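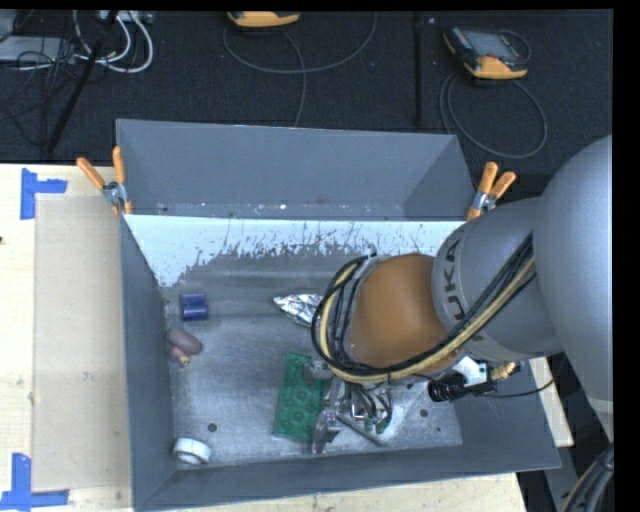
A KUKA arm over a gray bin.

Peat restoration at Dalville bog

Work to block the old drainage ditches at Dalville bog starts again in May. The ditches were dug to dry the ground for grazing, and they still carry water off the site after every heavy rain. As the peat dries out it breaks down and releases carbon, and the streams below turn brown.

Last season crews closed 181 ditches on the Prirkby side with dams made of peat cut on site. The water table there has come up, and sphagnum moss is spreading in the pools behind the older dams. The northern section is drier and will take longer. Two of its main ditches are too wide for peat dams and will need timber ones.

The plan for this year covers 2,000 acres, of which 1,000 have never been surveyed. Surveyors will walk the Ostrowski tract first and measure peat depth before any machines go in.

The Trolell trail will be closed on Tuesday mornings while materials are moved. The parking lot and the lower boardwalk stay open. Please keep dogs on a leash during nesting season.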